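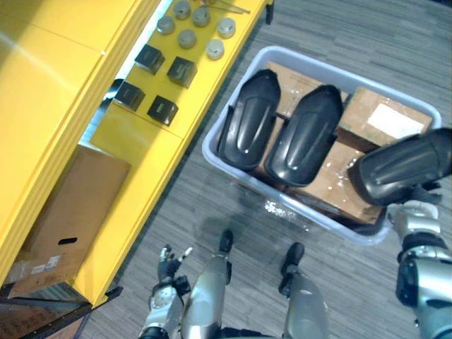
Revon kitting robot – four months in

Rating: 4 out of 5

We're a small parts and repack business in Veltville, and since July we've had one Revon working the kitting area. I promised the other shop owners on this board a proper write-up once the novelty wore off. It hasn't quite worn off, but it's 11/28/25 and I've run out of excuses!

First, the job. We put together repair kits for a distributor called Lambrakis. Plastic covers, little tins, small boxed parts, all of it off the shelves and into totes or back out again, all day long. A big order is 100 kits. Before the Revon, two people did most of that bending and reaching, and by mid-afternoon you could hear it in how they stood up.

What I love is how well it handles awkward shapes. I figured boxes would be easy and curved parts would be hopeless, and I had that backward. The curved covers it picks up by the edge and sets down as gently as anyone here. Flat little tins gave it much more trouble (it nudged them, then went after them again, then nudged them some more) until an update in the fall. It also works down near the floor without complaint, and that's the part of the job everyone was glad to hand over.

Now the people side, which is what most of you asked about. I didn't cut any hours. The two kitters now do the checking and labeling, and one of them has taken over the shift setup on the Revon and is far better at it than I am. Returns for wrong contents are down, mostly thanks to somebody having time to look. There was some worry in the first weeks, and I should have talked to everyone before the crate showed up instead of the morning after. Please do that part better than I did. One of the kitters also told me she misses the rhythm of packing with a partner, so we now do rush orders by hand, together, with the radio on.

Gripes? It's slow. A kit that takes a person a minute takes it roughly 4. Clear plastic wrap confuses it, so we try to strip that off first. Setup through Stedutow, our dealer, was friendly but the manual runs 44 pages and the useful stuff is near the back. And glossy shelving under bright lights threw it off at the start – we turned down one row of lights and that helped a lot.

Would I get it again? Yes, gladly. I'm already pricing a second one for the receiving side, though the kitters have asked to be in on that decision and they'll get their say before I sign anything.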